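Stop restringing on a schedule
Carys Gwynne

Clubs like to tell beginners to restring twice a year.
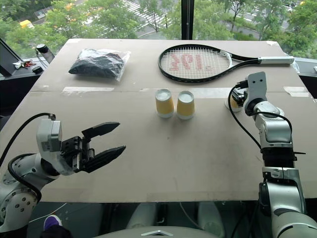
I think that advice mostly sells string. I play 2 evenings a month from March, and my last set did 18 months before it went dead. A league player hitting daily is a different case - she should pay up gladly. The rest of us could spend the money on court time, and wait until the ball stops going where we send it.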